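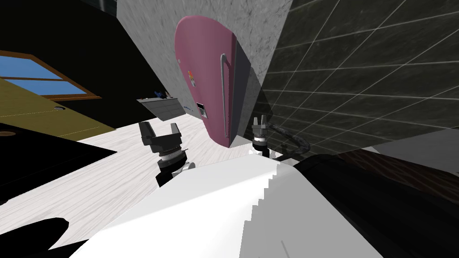 A pink refrigerator against gray marble, in a computer-rendered kitchen.

Let the Colors Take Their Time

I have now watched Sorkudside 15 times, and I would happily sit down for it again tonight. It's an abstract film, hand-painted straight onto the strip and scored for a single reed organ, and when the Claker screened it last April I walked out into the parking lot humming a shade of orange. I know how that sounds! But anyone who loves this kind of work will know what I mean.

My argument is simple: films like this need to be shown slowly, in the dark, with real gaps between them. Most programs of color-and-music films run everything end to end, as if short meant slight. You get a soft gray piece that has spent 5 minutes teaching your eyes to notice tiny changes, and then bang, something loud and red lands on top of it before the last chord has faded. It's like clearing the plates while people are still chewing.

The Claker did it differently. They put two full minutes of darkness after each film (no titles, no chatter from the stage), and I could feel the whole room settle. When Ekinari came on, with those thin green lines that swell a little behind the beat, I saw things in it I had missed on every earlier viewing. The lag between sound and image is the whole pleasure of that film, and I'd always been too busy recovering from the one before to catch it.

Some people will say audiences won't sit still for that. I think audiences are better than we give them credit for. The kids in front of me at the Khunthong matinee, where they borrowed the same idea, were whispering about which color would come next, and they kept it up right through the dark parts.

So please, programmers, cut two films from the list and give the time back to the rest. And bring a proper organ speaker if you possibly can, because Sorkudside through a laptop is a crime.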